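Promari P-192 Common Mode Choke Series

The P-192 series is a family of common mode chokes for power supply inputs, small motor drives and lighting ballasts. The parts are wound in our own workshop in Zindau and tested before packing.

Construction
Each choke has a closed ferrite core with two separate windings on a plastic base. The pins are tinned and fit a standard through-hole board. The vertical type needs less board area. The horizontal type is lower, and we advise it for flat housings.

Testing
Every piece is checked for inductance, winding resistance and insulation between the windings. The results are kept by lot number. If you need the test record of your delivery, please write the lot number in your message and we will send it to you.

Packing and ordering
Standard packing is a tray of 192 pieces. Smaller quantities are possible for first samples, up to 30 pieces per customer. Samples leave the workshop in 3 working days when the type is in stock. For other winding values we need a drawing or the old part number, also from another maker. The workshop is closed for 2 weeks in August, so please send summer orders early.

Replacement of older types
The P-192 replaces the Umon series, which we made for more than 30 years. The pin positions are the same, but the base is slightly wider. Please check the distance to the neighboring parts before you change. Remaining Umon stock can be bought from our distributor Neagu until it is sold out.

Contact
Technical questions: Domnica Tănase
Orders and delivery: Lenuța Toma
Returns and quality: Signe Engebretsen

Please do not send parts back without a return number. You receive it by email from the quality department, normally on the same day if you write before noon.

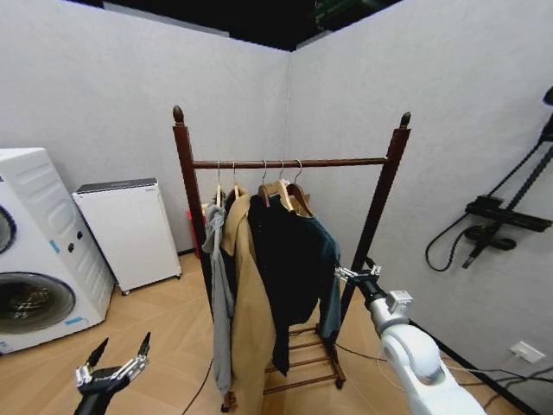
Coats and jackets on the wooden rack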